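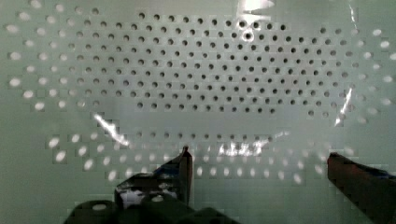

Attachment 1: the green perforated panel, close up

Hi Lihua, me again about the Wemano portal! I'm trying to get our parts list in before the May order and it keeps stopping at row 1,000 — no error, just a spinner that never goes away. The file has 2,743 rows, and your help page says the limit is 2,000, so I split it into 2 files and got exactly the same thing (sigh). I've tried another browser and cleared the cache. Zeyu Gu sees it on his login too. Could you have a look at our account?

Thanks, Isla Tawhiri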